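The moving kit that thinks it's a subscription

Readers keep forwarding me the ad for Restona, so I finally ordered the thing. Restona sells "reusable" moving boxes made from ordinary brown cardboard. You pay for 25 of them, use them, flatten them, and a driver is supposed to come and take them back for a refund. The ad says each box is good for 8 moves. It doesn't say who moved 8 times with one to find out.

I asked the company. The answer I got used the word "rated" four times and never told me who did the rating.

So in April I packed up my spare room and carried it all to my sister's garage, then back again. Two trips. The boxes full of clothes came through fine, as I would expect of any box. The ones with books had soft corners by the second trip, and the tape had pulled the top layer of paper off the flaps. Could they do a third? Sure, with pillows in them.

Augustina Abubakari, who ran a moving crew for years and now mostly answers my emails, was not impressed either. "We got our boxes behind the liquor store," she wrote. "Some of those went 3 times. We didn't have a rating." She also pointed out that damp does more harm than distance — a week on a garage floor will finish off a box that never left the house.
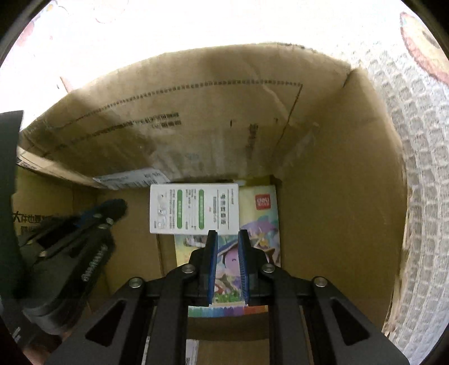
An open cardboard box, seen from above.

Then there's the refund. The pickup window is a full day, the boxes have to be "clean and square," and the driver decides what square means. Mine took back almost 600 cents' worth, or less than I'd spent on tape.

Anselmo Chambi wrote in to say that Grodanico runs the same kind of plan with plastic crates. I have asked them for their numbers as well. If you've rented from them and got your whole deposit back, send me the receipt.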